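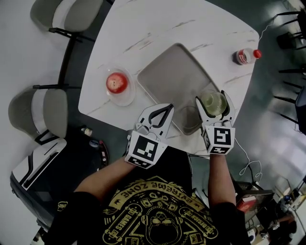
Mwende Mohamedi told us that people who don't carry drinks for a living think the walk across the floor is the hard part, and that in her view the walk is easy once you have the weight right. She put the trouble at the two ends, the loading at the bar and the setting down at the table. Most of the other staff we interviewed agreed with her, though they differed on which end was worse.

Figure 2. A clear glass of pale yellow-green liquid just above the corner of a tray, on a white marble-patterned tabletop.

4.2 Loading and unloading of trays

The interviews covered 14 floor staff at nine cafés and small licensed venues. The observation log covered 1,114 tray trips at the same venues, of which every trip with at least one open cold drink was kept for this part of the analysis. Trips with takeaway cups only were left out. Hot drinks are dealt with in section 4.3, as they are mostly carried on saucers and the staff handle them differently.

We use "loading" for the time between the first glass going on the tray and the tray leaving the bar, and "unloading" for the time between the tray arriving at the table and the last glass leaving it. A spill was logged if liquid reached the tray, the table or the floor. Condensation was not counted. In practice this was hard to judge on humid afternoons, and the observers were told to leave a trip blank when they couldn't tell.

Spills during unloading were more common than spills during the walk at every venue but one. The exception was Seltitero, where the bar is upstairs from most of the seating and the staircase turns twice. The staff there said they fill glasses lower for downstairs tables, and the bar manager confirmed this had been the practice for years although it isn't written down anywhere. We did not measure fill height at the other venues and can't say how much of the difference it would explain.

The order in which glasses come off the tray mattered more than we had expected. Staff who carried the tray on one hand described taking glasses from alternate sides so the load stayed over the palm. When a customer reached up and took a drink for themselves, the order was broken, and several of the larger spills in the log have a note to this effect. At Mwakyusa, a family restaurant with long shared tables, staff were firm that they would sooner put the whole tray on the table and hand the drinks out from there. One said she had been taught at her first job that this looked lazy, and had stopped caring after a jug of cordial went over a christening cake.

Setting the tray down removed most of the balance problem but brought a different one. A tray takes up room, and on a small table there may be nowhere to put it without moving plates, phones or elbows. Where the tray was rested partly over the table edge, the first glass lifted was often the one doing the job of a counterweight. Staff with long experience took drinks from the overhanging side first. Newer staff tended to take whichever drink belonged to the nearest customer, and none of the newer staff raised the question of order until we asked.

The corners of a rectangular tray came up in most interviews. A glass at the corner is easy to pick up and easy to knock, and it sits near the raised lip, so the base can catch if it is slid and not lifted. The staff at Girex had gone over to round trays the year before our visits and liked them, apart from the way they stack. The dishwasher rack there was built for the old trays, and the round ones were being washed by hand in the bar sink, a job that fell to whoever was on the closing shift. We were told about this at some length.

Tabletop material was recorded for all venues. We had thought smoother tops might lead to more sliding once a wet-based glass was put down, but the log doesn't support this either way. Smooth tops were mostly found in the venues with the lightest furniture, and a table that rocks will spill a drink whatever it is made of. The two effects can't be separated with the data we have. Pale tops did make small spills easier for the observers to see, particularly with darker drinks, and it is likely that spills of clear or lightly coloured drinks were missed on some tables. Soda water would be the worst case. We have not tried to correct for it.

Non-slip mats were in use at some venues. Opinion was split. Staff who liked them said they could walk faster, while those who didn't said the glass sticks for a moment and then comes away with a jerk, so that a spill is moved from the walk to the unloading. The owner of Nostitik had bought mats for every tray and found them in a drawer by August, all but one, which was being used under the till. The log shows fewer spills during the walk with mats and slightly more during unloading, a pattern that fits both accounts. The number of trips with mats was small and the result should be read with care.

Glass shape was recorded only as tall, short or stemmed. Stemmed glasses were spilled less often than we expected from the interviews, where they were the most complained about. The likely reason is that staff carry fewer of them at once. Several people said they would make a second trip before putting a full set of wine glasses on one tray, and the trip counts at the licensed venues are in line with that.

Training was informal everywhere we went. New staff followed someone for a shift and were corrected when something went wrong. Mohamedi had learned from an aunt, using a tray of water glasses in a back garden, and still has new starters practise with water before service. She asks them to unload to a seated person who has been told to be a nuisance. No other venue did anything like this. Her venue had few unloading spills in the log, but it is also one of the quieter ones and its tables are well spaced, so we draw no conclusion about the method itself.

The following section takes the same questions to hot drinks, where the saucer changes both how the load is held and what counts as a spill.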